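Search this site
Enter keywords
Go

Skiltaven Allotment and Garden Society

Minutes of the meeting held on 27 March 2020

The meeting was held by telephone conference. It opened at 7 pm. There were 13 members on the call, plus the chair and the secretary. Apologies were received from two plot holders on the lower site.

1. Minutes of the last meeting

Agreed as a correct record. One change was asked for under item 4, where "east hedge" should read "west hedge". The secretary will alter the file copy and the chair will sign it when papers can be passed over by hand.

2. Matters arising

The padlock on the Carnegie Lane gate has been replaced. The code has been sent to all plot holders by text. Anyone who has not had it should ring the secretary and not ask a neighbour, as two people have been given the old one.

The broken pane in the communal greenhouse is still covered with board. A price of £45 has been received for new glass, including fitting. Agreed to accept, with the work to be done when the glazier is taking jobs again.

3. Use of the site

The chair read out the present guidance as she understood it. Members may still come to the plots for exercise and to grow food, alone or with people from their own household, and should keep 2 metres from anyone else. The following was agreed:

— the hut is closed, including the kettle and the toilet
— shared tools are withdrawn, and the tool store stays locked
— gates may be propped open while someone is on site, but must be locked by the last person out
— no bonfires until further notice, as several neighbours are at home with chest complaints

A member asked if the hosepipes counted as shared tools. After some discussion it was agreed that they do, but that the taps will stay on. People should bring their own cans and wash their hands at home.

A member on the upper site is unable to leave home for the next 12 weeks. The two plots on either side have offered to water and to sow the early potatoes, which are already chitted and in the member's porch. Agreed with thanks.

4. Water

The water bill for the half year has come in higher than the one before. The meter reading was checked and is right. The trough by the Pekesell Road fence has been overflowing at night and the ball valve is the likely cause. A new valve is to be bought and fitted by a member with plumbing experience, who will do it alone on a weekday morning.

Collecting rainwater from the hut roof was raised again. Carried over, as the gutter needs mending first.

5. Plots and waiting list

There are 61 plots in all. Two are vacant, both on the lower site and both wet at the far end. The list is still open but no viewings can take place. It was suggested that people at the top of the list be sent a plan of the plot and asked to decide from that. Some felt this was unfair on new tenants, who ought to see the ground before they pay for it. Put to a vote and not carried. The vacant plots will be covered with black sheeting for now.

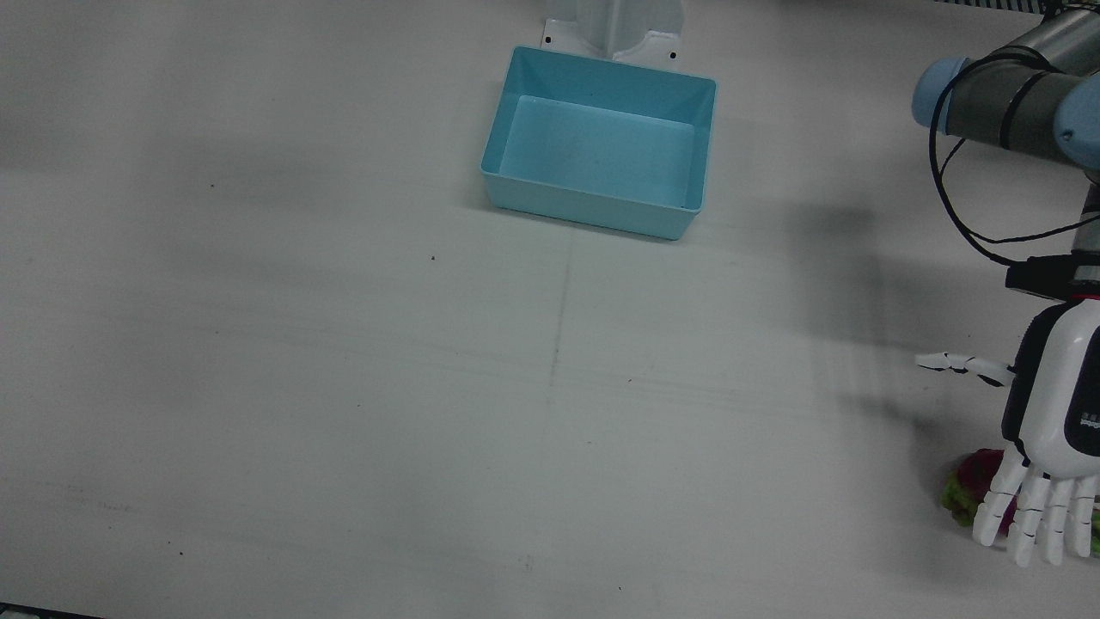 Rents remain as set in October. Any member in difficulty should speak to the secretary in confidence, and payment may be spread over the year.

6. Seed order

The Plundeo order has arrived apart from the onion sets and the runner beans, which are out of stock. Packets will be sorted by plot number and left on doorsteps within the village. Members further out will have theirs posted and will be asked for the cost of the stamp. No refunds have yet been made for the missing items — the secretary is waiting for the supplier's credit note.

Spare seed potatoes are to be offered first to anyone whose own order fell through.

7. Summer show

Agreed not to cancel yet. The marquee deposit is not due until the end of next month and the hire firm has said it will hold the date. The schedule will not be printed in the meantime.

8. Any other business

Rabbits are getting in under the wire behind the compost bays. Members with plots there are asked to peg down the bottom edge.

A complaint about a radio was noted.

The next meeting will also be by telephone, on a date to be sent round. The meeting closed at 8.20 pm.

Sign up for our newsletter
Your email address
Subscribe

Contact the secretary | © Skiltaven Allotment and Garden Society | Back to top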